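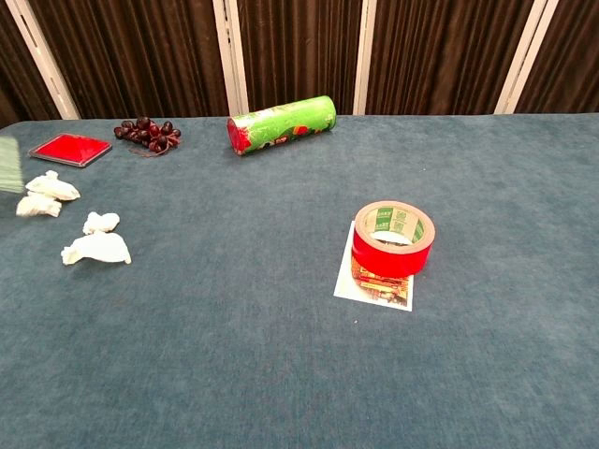 *Tabletop cell, camera at chest height: tissues on the left, tape roll on the printed sheet.*

## Perception notes: Skoryk 2 and the tissue problem

Skoryk, the segmentation service that feeds the Grulby planner, moved to version 2 on 13/03/2026. The API has not changed. Mask output has, so anyone parsing masks outside the standard client should read the next two paragraphs.

Version 1 returned one mask per detected object and assumed each mask was a single connected region. Crumpled tissues broke that assumption often. Two tissues lying close together came back as one object, and the planner then picked a grasp point near the centroid, which could fall on bare cloth. Version 2 splits candidate regions using depth edges as well as color, and returns a parent ID when it can't decide. The planner treats a shared parent ID as "grasp the upper one, then look again."

Objects resting on other objects now carry a support field. For a tape roll on a sheet of paper, the roll's support is the sheet and the sheet's support is the table. Rerna, our task sequencer, reads this field and will not schedule the sheet before the roll. Previously the ordering was hard-coded per task file. Those entries are ignored from this release on and can be deleted.

Marta Zakharchenko reran the regression set of 1,472 frames against both versions. Merged-tissue errors are down. Missed detections on motion-blurred grippers are slightly up: a translucent streak at the edge of the view is sometimes dropped from the self-mask and reported as an unknown object. Until that is fixed, keep the kinematic self-filter on. It is off by default in old launch files.

Known issues:

- The pile of the table cloth adds depth noise. Thin paper may come back with support set to `none`.
- Replanning is capped at 8 attempts per object. After that Rerna skips the object and logs `SUPPORT_UNRESOLVED`.
- Flarenon, the log viewer, does not draw parent IDs yet. The patch is planned for May.

Send failing frames to Marta with the planner log attached. Masks alone are not enough to reproduce a bad grasp.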